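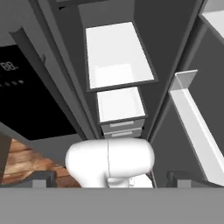 Week 6 of the course compares two ways of telling the arm where its gripper is: the controller's own joint readings, and a camera mounted close to the wrist. All of this week's work is done in simulation, in the Grindisen kitchen. Before you run anything, look at what the wrist camera gives you to work with. Both fingers are in view and spread wide, with the arm link between them, and past them are two open white drawers or bins with two closed drawer fronts underneath. The closed fronts have recessed pulls, and the cabinet side on the right carries a long light gray bar. A recessed slot and a bar ask different things of a parallel gripper, and most of the lab is about that difference.

Reading before lab: chapter notes on frames and transforms, sections 2 and 3. Skip the part on quaternion interpolation, we do not need it until the mobile base unit.

1. The two grippers

You will use the Volau and the Vida. Both are two-finger parallel grippers and both bolt to the same wrist flange in the model, so the arm file stays the same. Change only the gripper line in the config. If you edit the arm file by mistake, reload it from the course folder before going on.

The Volau has thick, squared fingers and a wide opening. It closes slowly. It is good on bars and box edges and poor on anything it has to reach into. The Vida has thin fingertips with a short hook at the end. It opens less far. It can get into a shallow slot, but it twists when the load is off center, and the simulator does model that twist.

Write down the fingertip thickness of each gripper from its data sheet before you start. You will need it in section 3, and every year some groups go back and guess it.

2. Camera placement

The wrist camera can be set in either of two mounts, near or far. The near mount sits low behind the fingers. It loses everything directly under the palm, because the gripper housing covers the bottom of the view. The far mount sees over the housing but the fingertips come out small.

For tasks where you close on a handle, the last part of the motion is what counts. Check whether the handle stays visible until contact. If it drops behind the housing before the fingers reach it, the controller is working from the last good estimate, and you should mark that in your log as a blind approach. A blind approach is allowed. It has to be logged.

Also watch for low contrast. Gray handles on gray fronts under flat lighting are hard for the edge detector, and a bright white interior nearby will pull the exposure if you leave auto exposure on. Turn it off and fix the value at the start of the session.

3. Procedure

Use the Kalow controller for every run. Do not mix in the position controller from Week 4, the results can't be compared.

Set the control rate to 200 Hz. Set the maximum steps for each attempt to 800. An attempt that reaches the limit counts as a failure even if the fingers are touching the handle.

Start with the recessed pull. Move to the pre-grasp pose, open the fingers, and approach along the normal of the drawer front. With the Volau, compare your fingertip thickness to the slot depth first. If the finger does not fit, record "no grasp" and do not run the attempts for that case. With the Vida, approach tilted slightly downward, hook the upper lip of the slot, and pull straight back.

Then do the bar. Approach from the open side of the cabinet, with the finger plane at a right angle to the length of the bar. The bar slopes in the camera image because of where the camera is, so take its direction from the model frame and not from the picture. This was the most common error last December, and it gives a grasp that looks fine on screen and slides off as soon as the arm pulls.

Repeat each case with joint readings only, then with the camera correction on. Reset the scene between attempts. The drawers do not go back to their starting positions by themselves.

4. What counts as a success

A pull is a success when the target has moved 300 mm or has reached its stop, whichever comes first, and both fingers are still in contact. One finger in contact is a failure. If the drawer opens because the palm or the arm link hit it, that is a failure too, and you should keep the log because we will go over a few of these in class.

For the Vida, also record the largest twist angle during the pull. It is the fourth column in the log file. The sign depends on which finger loads first, so report the absolute value.

5. Report

One report per pair. Two pages, not counting plots. Include a table of outcomes by gripper, handle type and sensing mode, and one plot of fingertip position error against time for a successful pull and a failed one, on the same axes.

In the text, answer the following. Which gripper would you put on the arm if it could carry only one for this kitchen? Did the camera correction help equally for both handle types? Where did the joint readings drift, and by how much at the moment of contact? Use your own numbers. General remarks about cameras being better than encoders, or the reverse, get no credit.

Log files go in the shared folder under your pair number. Questions about the config files go to Brenda Sosa during lab hours.

Next week: same cabinets, force threshold turned on. Bring your Week 6 logs.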